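Angeliki Liapis
@aliapis_mostlygates
Thread

I have lived inside the Burska gate for four years and I have opinions about the gate that I can no longer keep in the house. Thread.

First, terms. When people at Burska say "the gate" they mean an arch, and the arch doesn't have a gate in it. It may have had one once. There are two theories about where it went and both involve a cousin.

So "meet me at the gate" means "meet me at the place where you'd expect a gate." Delivery drivers hate us. I've stood under there in slippers, on the phone, saying "no, the big concrete thing, you drive through it" to a man who was already parked on the far side of it and could see me waving.

Official address of the gate, in case you ever need to send it something: Burska, 444. My building is Burska, 2. I don't know what happened to everything in between.

Things the arch is good for:
standing under when it rains straight down

Things the arch is not good for:
standing under when it rains in any other direction

OK, the pillars. I love the pillars. They're far too serious for what goes on here. You go up, you curve a little, you become an arch, and all of this so that I can bring home a rotisserie chicken with a sense of occasion.

There's a recessed panel in the face of the pillar, a rectangle with a thin border, very clearly made to hold something. A name. A crest. A list of rules. It has held nothing for as long as I've lived here. I find this restful.

Jong-dae Bang from upstairs thinks it was for a mosaic. Arwel Jenkins thinks it was for a portrait of whoever paid. I think somebody drew a rectangle because the pillar looked bare, and then went to lunch.

In March a company called Mestetti came to quote on cleaning the bottoms of the pillars, which go stained and blotchy where they meet the ground. The man squatted down, looked for a while, and said "that's from the ground." Yes.

The quote was 1,199. For the bottoms! The tops were going to be extra, and when Arwel asked what the tops would need he said "same thing but higher."

We declined. The stains stay. I've come around to them. Anything that stands in one place that long gets a tide line, and I say this as someone who works from home.

Moving on to the curb. It's low, it's concrete, it runs on a diagonal, and it has a raised strip of ground behind it that is neither a sidewalk nor a flower bed. I've tried both. As a sidewalk it is one person wide if that person has no bags. As a flower bed it ate a whole tray of my marigolds in a week and showed no remorse.

Eun-ji Yang says the strip is "for the eye." Eun-ji studied landscape design for one year and that year has cost the rest of us a lot.

The curb's real job is catching hubcaps. You swing in a little tight, you hear it, and everybody on the benches turns around with great sympathy and enormous interest.

Now. The small building.

You come through the arch and there it is, one story, flat roof, roof edge sticking out a touch like a cap pulled down. Cream plaster on the front. The side is a different matter. The side is patches. The front got ready for the party and the side was told it wouldn't be in any of the photos.

I asked what it's for in my first week. I've kept the answers.

"Guard." (There is no guard.)
"Electric." (Possible.)
"Water." (Also possible, and I hope these two haven't met.)
"It was for the man." (Which man?) "The one before."

Kofi Dankwa, who has been here longest and lies the least, says it used to be where you paid for something. He can't remember what. He remembers standing in line for it and being annoyed, and he remembers they gave you a stamp.

High up on the front wall there's a small dark square. Vent or window, pick your side, this has split households. It's too high to look out of unless the man before was extremely tall, and too small to let in any air worth breathing. I'm a vent person. Jong-dae is a window person. We've agreed not to do it at dinner.

And in front, down near the right, the railing. Metal pipe, one bar across the top. You would think a railing would have something on one side that you need protecting from. You'd be bringing logic to it.

What it's good for: leaning a bike on, drying one (1) rug, tying up a dog while you go find out whether your package is under the arch. It has done more for this community than the panel ever will.

The two poles behind the roof get a post to themselves. One is slightly taller than the other and it has bothered me for four years. I assume antennas. Arwel assumes masts for something. Eun-ji would like them matched. When it's windy I look at them while I brush my teeth and think, one of you could just stretch.
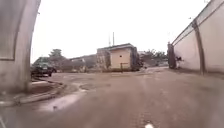
Anyway, the reason I'm posting about all this on a Thursday like a person with no deadlines is that a letter went up on our door. The little building is going to be "given a new use." That is the whole sentence. No new use is specified. They've spent the letter on the letterhead.

Predictions so far:
Kofi: they'll sell coffee out of it
Jong-dae: parcels
Arwel: "a worse version of what it is"
Eun-ji: a reading room, and she's already picked the lamp

The lamp is from Ornen. She sent me the link. It's a very nice lamp and it would fill the building completely.

I voted parcels, for the sake of the drivers. Then we could tell them "the little cream building through the arch," and they'd find it, because it's the only thing around here that is exactly where it looks like it is.

Two requests, if whoever wrote the letter is on here.

One, leave the railing. I don't care what you do indoors. Put in a bank. The railing has a bike on it half the week and it belongs to the bike now.

Two, if you're painting, paint the side. You've got a front that's had plaster and attention, and a side that looks like a map of somewhere with a lot of lakes. We see the side too. I see it from the kitchen, every morning, over the sink.

Small correction from Kofi, who has been reading this as I post it and could have told me in person, he's downstairs: the stamp was blue and the thing you paid for was "some kind of permission." He'll ask his sister.

Another correction, from Arwel: one cousin. Same cousin in both theories.

Somebody in the replies wants to know if the green car is for sale. I don't know whose car you mean, there's more than one green car in this city, but if it's the boxy one I have also wondered. It has a very decent face.

To the person asking why we don't just hang a gate in the arch: we got a price for that once too. We all went quiet and then someone put the kettle on.

Kofi's sister says it was for carpets. Permission to beat carpets, outdoors, in the strip behind the curb. With a stamp!!

So the strip had a use this whole time, and I planted marigolds in the carpet zone. I'm going down to tell Eun-ji before she hears it from the benches.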